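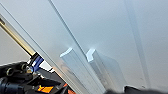

The Draltia Residence Association has received several replies to its July notice on storage furniture in the furnished units, and the office wishes to answer them together. The question raised most often concerns finish. Plain white panels, smooth and without markings, remain the standard for all units at Latau and Ondar, and residents are asked not to apply adhesive film, hooks or paint to them. Requests for a different color can't be considered during the current lease period.

One message is quoted in full, as it covers points that other residents also raised.

> To the housing list:
>
> Our household has lived at Ondar for six years. The notice says that wardrobes must be emptied before the floor work begins, but it does not say how long they must stay empty or where clothing may be kept in the meantime. We would also like to know if the deposit of $1000 can be used to cover damage caused by the contractor. Finally, is a resident allowed to keep a wardrobe of his or her own in place of the one supplied?
>
> A resident, second floor, Ondar
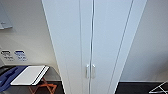
On the first point, the contractor, Ekström, requires each bedroom to be clear for 24 hours. Wardrobes should be emptied by 8 in the morning on the day assigned to the unit and may be filled again once the floor has been inspected. Clothing may be left in the locked storage room on the ground floor of each building. Bags must carry the unit number. The storage room will not accept food, plants or open containers of any kind.

On the second point, the deposit is held against damage caused by the resident and will not be used for any other purpose. Damage caused during the floor work should be reported to the office in writing within six days. The report should state the room and the nature of the damage. Ekström has agreed to settle such claims directly with the association.

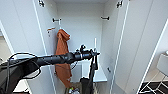 On the third point, residents may use their own wardrobe with written permission. The supplied one must then be returned to the association in good order, and the resident's own must be fixed to the wall. Permission granted under the earlier rules at Latau remains valid and need not be requested again.

Assigned dates will be sent to each unit separately. Further questions may be addressed to this list or left at the office window before 6 in the evening.

Housing Office
Draltia Residence Association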